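Home | News | Opinion | Reviews | Archive

Filed under: Opinion, Machines & Work

Print this article | E-mail to a friend

Show me the boring grasps

I've now read the Nondwood paper twice, and I still can't tell you how good the hand is. I can tell you it has a lovely headline number. The group at Closham taught a five-digit hand by demonstration, fed it 2,835 recorded grasps, and reports that it handled all but 2 of the objects it was tested on. The write-ups in August took that and ran.

My trouble starts on the methods page, where we learn that there were 14 test objects. Fourteen! And every one of them had a near cousin in the training set. A box it hasn't met is still a box. If you practise on thirteen sorts of mug and then pick up another mug, I'm pleased for you, but please don't call it generalization.
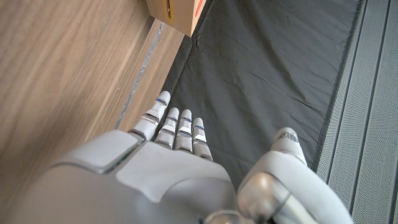 Then there's the matter of what counts as a trial. The authors allow the hand to back off and start over up to 6 times before a failure goes in the book. They say so plainly, to their credit, in a footnote. But a person reading the abstract would picture one reach and one grasp. A warehouse manager certainly would, and warehouse managers are who the Castov people have been sending the abstract to.

I don't doubt the engineering. Four fingers and a thumb are a headache to control, and there's a fair argument that a hand shaped like ours can borrow from the way we do things. My colleagues at Prendergast make that argument to me over lunch quite often. What I want to know is whether a plain two-finger pincer, given the same recordings and the same generous retries, would have done any worse. The paper doesn't say. Nobody ran it, or if they did it was left out.

I also want the surfaces varied. A cardboard box sitting on dark cloth is a kind thing to ask a machine to find. Try it on a glossy bench, or a patterned rug, or a pile of other cardboard. Cloth wrinkles, and I'd give the authors a point for that, but wrinkles are a long way from the mess on my own kitchen floor.
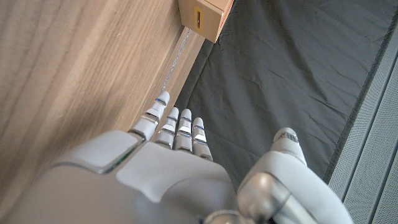 What would change my mind

A single-attempt score, printed next to the retry score in the same size type. A pincer baseline. Objects picked by somebody outside the lab and handed over on the morning of the test. And the full run of footage, dull bits included, so the rest of us can see how long the thing hovers before it commits.

None of this is expensive. Most of it is a week's work for a group that has already collected thousands of recordings. Until I see it, I'm filing Nondwood under promising, along with a good many other hands I haven't heard from lately.

Print this article | E-mail to a friend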